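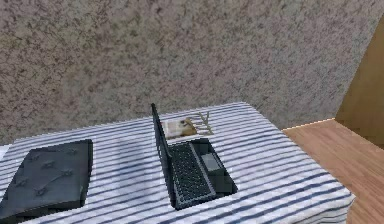
¿Cada cuánto hay que pasar esta lista?
Una vez al mes en los pisos con inquilino y siempre entre salida y entrada. En marzo, además, se repasa calefacción antes de apagarla.

LISTA DE REVISIÓN DE SEGURIDAD — PISOS AMUEBLADOS
Edificio Lomham, ronda de marzo
Marcas: OK / PEND (pendiente) / NO (no se entrega la llave hasta arreglar)

1. ENTRADA Y PASILLO

Cerradura principal, dos vueltas — OK
Mirilla — OK. Tapa floja, apretada con destornillador.
Felpudo con base antideslizante — PEND. Se levanta una esquina. Cambiar, no pegar.
Luz del pasillo — OK
Salida despejada — OK en el 119. En el 127 había cajas detrás de la puerta, avisado. Volver a mirar.
Plano de evacuación detrás de la puerta — PEND en el 127, es el de la planta de abajo. Imprimir el bueno.

2. ELECTRICIDAD

Cuadro accesible y rotulado — OK. Rótulo de la lavadora borrado, repasado a boligrafo. Provisional.
Botón de prueba del diferencial — OK, salta a la primera en los dos pisos.
Enchufes fijos, sin marcas de quemado — OK en el 119. En el 127 el del pasillo baila. NO hasta que pase el electricista.
Regletas — retirar las que no tengan interruptor. Una retirada.
Regletas encadenadas — ninguna. Recordarlo igual en la hoja de bienvenida.
Cables cruzando zonas de paso — OK
Cargadores debajo de cojines o mantas — no visto. Insistir, la gente lo hace.

Comentario: el electricista pide acceso por la mañana, antes de las 10:00. Confirmar con inquilino por escrito, la otra vez se quedó en la calle y nos cobró el desplazamiento.

3. DETECTORES

Detector de humo, pasillo — OK, pita
Detector de humo, dormitorio — OK en el 119. Pila baja en el 127, cambiada.
Detector de CO junto a la caldera — OK. Modelo Zireo, lleva la caducidad en el lateral, apuntarla en la ficha.
Extintor — aguja en verde, precinto puesto. Etiqueta de revisión ilegible en el 127, PEND.
Manta ignífuga en cocina — PEND. Falta gancho, estaba metida en un cajón. No sirve de nada ahí.

4. COCINA

Goma del gas, fecha visible — OK
Llave de corte, gira sin herramienta — OK, dura pero gira
Campana, filtros — PEND. Grasa. Desengrasar o cambiar, lo que salga antes.
Grifo, agua caliente — OK. Probado al minuto, no quema.
Suelo bajo el fregadero seco — OK
Productos de limpieza en alto — OK en el 119, en el 127 no. Movidos al altillo.

5. DORMITORIO

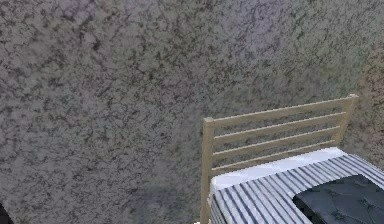
¿Hace falta apretar los tornillos de la cama aunque no se mueva?
Con una vuelta de llave por esquina basta, sin forzar. Si el tornillo gira en vacío se marca NO y se cambia el herraje.

Cama estable al empujar — OK
Láminas del somier — una salida del taco en el 127, recolocada. Si vuelve a salirse, taco nuevo.
Colchón, costuras y etiqueta — OK
Chinches — costuras, esquinas y detrás del cabecero con linterna. Sin rastro.
Cabecero — astillas: pasar la mano con guante. OK
Armario anclado a pared — OK en el 119. PEND en el 127, falta la escuadra de arriba. Pedir a Larkov con el próximo pedido.
Ventana, tope de apertura — OK
Cordón de persiana recogido — PEND, falta el clip. Importante si entran niños.
Humedad en pared exterior — sin manchas al tacto ni a la vista. Repetir después de lluvias.

6. BAÑO

Alfombrilla antideslizante — OK
Barra de ducha — floja en el 119. Taco nuevo.
Extractor — aguanta una hoja de papel pegada. OK
Silicona — negra en la esquina, rehacer. PEND
Enchufe lejos de la bañera — OK
Desagüe — traga lento. Limpiado el sifón, vuelto a probar, bien.

7. CALEFACCIÓN

Radiadores purgados — OK
Presión de caldera — dentro de la zona verde
Rejilla de ventilación sin tapar — OK. En el 127 la habían tapado con cinta, quitada y explicado el por qué.
Pegatina de última revisión — PEND, la empresa Yazıcı no la dejó puesta. Reclamar.

8. ZONAS COMUNES

Luz de emergencia de escalera — OK en todas menos la del rellano de arriba. Aviso puesto.
Barandilla — OK
Puerta cortafuegos — cierra sola, pero da portazo. Ajustar muelle.
Nada guardado en rellanos — un cochecito y una bici. Nota en el ascensor hasta el domingo, luego se retira.

PENDIENTES ANTES DE LA PROXIMA RONDA
— Enchufe pasillo 127 (urgente)
— Escuadra armario 127
— Plano de evacuación correcto
— Gancho manta ignífuga
— Clip persiana
— Silicona baño
— Filtros campana
— Etiqueta extintor
— Pegatina caldera
— Felpudo

Las fichas van en la carpeta azul de la portería, una por piso. No llevarselas a casa.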